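Breddale Repair Room: progress report to the Wallis Fund, July

Prepared by Caroline Mfinanga
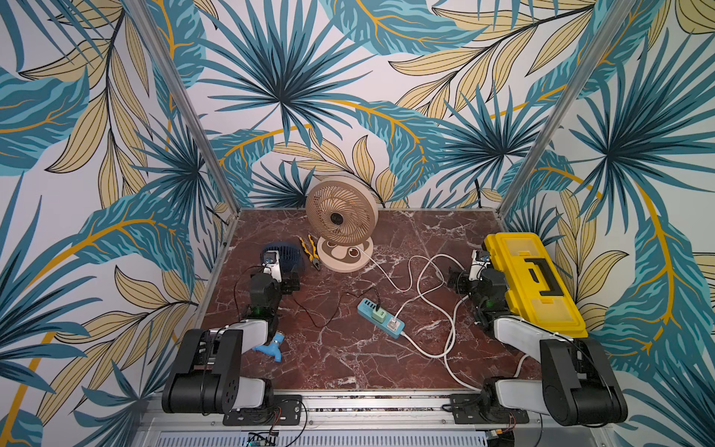

Two desk fans and a pair of pliers on the marble-patterned table, July.

Small appliances were the main work this period. Warm weather brought in fans, and we moved them ahead of the lamps and radios that had been waiting since spring. Baltazar Villaseñor wrote the intake sheet for fans, which covers the cord, the plug, the grille and the controls. Items that fail the cord check are set aside and are not plugged in.

Spending
The grant for the year is $2,000. Most of what we have used went to hand tools, replacement plugs and fuses. The Pacheco order for screws and grille clips came in short and we have asked for the missing part to be sent or credited. We have not bought a second bench meter yet. The price went up and we would like to wait for the fall.

Sessions
We held 9 sessions, including 2 evening ones that started at 6:30. The evening sessions were quieter than planned. We will move them to 5:00 and see if that suits people coming from work.

Problems
Storage is still tight. Finished items stay on the shelf too long when owners do not answer the first call. From next month the intake sheet will ask for a second phone number.

Next period
Finish the fans, then go back to the lamps. Baltazar will visit the Gesura workshop to look at their parts labels. We also need a decision from you on whether unspent tool money can be used for shelving. Please let us know before we place the next order.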